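Home Builds Shop Rules Checklists Who Has the Key

Arm Bench Safety Check, with comments
Last updated: August

To be done before anyone powers up the arm on the back bench, and again if you have touched the wiring, the jaws or the code. Initial each line. "Looked fine" is not an initial, Leif.

1. Mains and power supply
Strain relief tight, no bare copper, fuse is the right fuse.
PASS. Supply reads 19 volts at the terminals with the arm idle. Somebody has replaced the electrical tape on the plug with nicer electrical tape. Please replace the plug.

2. Emergency stop
Press it with the arm moving slowly. Arm must stop and stay stopped until it is reset by hand.
PASS on the third attempt. The first two times the arm wasn't moving, so I can't say it stopped. The button is back on the front of the bench after its summer behind the paint cans.

3. Base clamps
Four clamps, hand tight plus a quarter turn.
FAIL, then PASS. One clamp was holding a shelf together in the next room. Tyra has it back now, and the shelf is on the floor.

4. Joint play
Power off. Push the arm gently side to side at the wrist.
PASS, with a grumble. The elbow clicks. It has clicked since Gudrun rebuilt it with the Nordin bearings, and she says it is a healthy click. I have written "clicks" in the log and will write it again next time.

5. Cable at the wrist
Move the wrist by hand to both ends of its travel. The cable must not snag, stretch or rub.
PASS. Check the connector as well as the cable - last time the cable was perfect and attached to nothing.

6. Jaws
Screws snug, faces clean, nothing stuck between them. Fingers out before power on, and I mean yours.
PASS. There was glue on one face. No initials next to the glue.

7. Speed and force limits
Confirm on the screen. Do not confirm from memory.
FAIL. Force limit was set to 140 on the controller's own scale. Our rule is 9 for coin work. Kjell says he turned it up for "one quick test" on Monday and meant to turn it down. Reset and rechecked at 6:30 p.m.

8. Work area
Only the things the job needs: coins, plate, slotted box. No mugs, phones or sleeves. 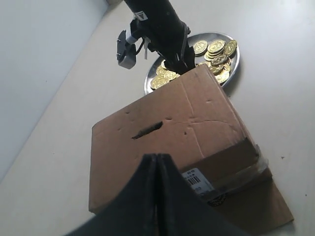
PASS, once I had moved a mug. The coin job is the one where the arm picks a coin off the plate and posts it through the slot, and it is hard on boxes. If the slot gets chewed up, cut a new one in another box. Do not widen it with the arm. Kjell, this line is also for you.

9. Coin count
Count in, count out. A coin under the base can jam the first joint.
PASS. The full set is 137. I got 137 on the second count and would prefer not to discuss the first.

10. Software
Running the version written on the whiteboard.
PASS. The whiteboard said Asov, the controller said Asov, and for once it was the same Asov. The Disteler branch is still not cleared for use with people in the room.

11. People
One person at the keyboard, one at the stop button. The person at the stop button does nothing else, including soup.
PASS. Tyra on the button, me on keys.

Result: cleared for slow running. Full speed waits until the plug in line 1 is replaced and I have seen it with my own eyes.

Still open
- New plug (Leif)
- Lock the limits screen with a password Kjell doesn't know (Gudrun)
- Fifth clamp, so the shelf can have one (anyone)

Checked by Elsa Nyberg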